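Fuddale Home Help > Kitchens > Counters
Worth paying to fix a counter seam, or do I learn to love it?
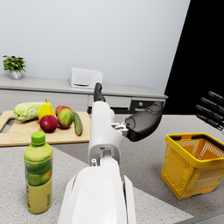 We had new laminate put in last April by Plallarier, who were cheerful, punctual and cheaper than the other people, and I now understand how those things fit together. There's one seam, left of the sink, where the long run meets the short run. For a few months it was fine. Then it started to lift along the front couple of inches, and now there's a ridge you can feel with a fingertip and that catches every crumb in the county.

Plallarier say this is "normal movement" and their workmanship warranty ran for 163 days, a number I would love to hear the story behind. They'll come back and redo the seam for $329. A second outfit said they don't repair other people's seams but would happily replace the short run for $600, not counting the sink coming out and going back in.

My questions are whether I can fix this myself without making it worse, and whether there's any point if the stuff underneath has already swelled. I own clamps. I have used them twice. My wife has asked me to mention that one of those times was on a book.
Lukian Nazarenko
Posted Sunday, January 16, 2022

3 replies

Tegan Ngata
First find out which problem you have. Lay a steel ruler flat across the seam. If it sits flat at the back and rocks only where the laminate is lifting, the glue has let go and you can fix that in an evening. If it rocks all the way along, the particleboard has taken on water and puffed up, and it isn't going to un-puff however sternly you clamp it.

Assuming it's just glue: stop using that bit of counter for a few days and let it dry out properly. A fan helps. Don't go at it with a heat gun set to maximum, as I did, unless you want a brown patch in the shape of your impatience. Clean the crumbs out of the gap with a thin blade, work contact cement in on both faces with a toothpick, and wait until it's tacky (the can will tell you how long, believe the can). Press it down, put wax paper over it, then a flat board, then your clamps. Leave it overnight.

After that, run a thin line of seam filler in the closest color and wipe it level before it skins over. It'll never vanish. You'll know where it is forever and your guests won't care.

Also look underneath. Open the cabinet and see if the tightening bolts under the joint are snug. Mine were finger tight, which explained a great deal about my installer.

Clive Entwistle
Should of gone with granite.

Isauro Cortés
Agree with Tegan on nearly everything, but I'd check where the water comes from before gluing anything. A seam next to a sink usually goes because something is feeding it. In my house it was the faucet base, which wept a tiny amount toward the joint every time somebody turned it on. I glued that seam 2 times before it occurred to me to dry the area and put a paper towel down. The towel was soaked by lunch.

If the faucet and the sink rim both stay dry, then it's splashes and dish racks, and you can mostly cure that by moving the rack to the other side. This will cause more argument in your household than the $329 would have.

On the money: I wouldn't pay Plallarier to redo their own joint until they put in writing how long the new one is covered. Ask for a year. If they offer you 163 days again, you have your answer, and contact cement is cheap.

Clive, granite has seams too.

Clive Entwistle
Not mine it dont.

Lukian Nazarenko
Ruler rocks at the front only, so I'm choosing to be optimistic. Bolts underneath were loose, all of them. Faucet is under paper towel surveillance until tomorrow. Does the filler go on before or after I've tightened the bolts?

Tegan Ngata
After. Bolts first, a quarter turn at a time, and keep checking that the two sides stay level.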